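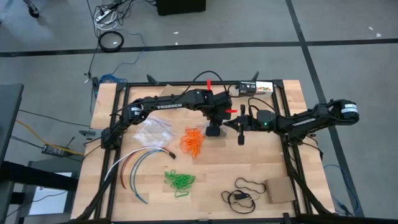 The Sestetti open day starts at 8, which I learned by arriving at ten. By then the parking lot was full and a man in a yellow vest waved me into a field with the confidence of someone who would not be pushing my car out of it later.

Sestetti makes buttons. The plant in Grimari has turned out shirt buttons, coat buttons and one regrettable line of novelty ducks, and every October it lets the public in to look. Our guide was Assunta Longo, who walked backwards the whole way and never hit anything.

The dye room was the best part. It smells like vinegar and hot pennies, and the wall holds 349 sample cards, a good many of them navy. I asked how you tell one navy from the next. You send it to the customer, Longo said, and wait for the phone call.

The polishing drums came next, bought from Kleinschmidt before most of us were born and loud enough to end a marriage. A batch tumbles overnight with wooden pegs and wax - 3000 coat buttons to a drum, less whatever rolls under the radiator.

Lunch was a ham roll and a long line. The gift shop sells seconds by the scoop, and I now own a jar of brown buttons that match no coat in my house. The Hunis bus leaves from the main gate if you would rather skip the field.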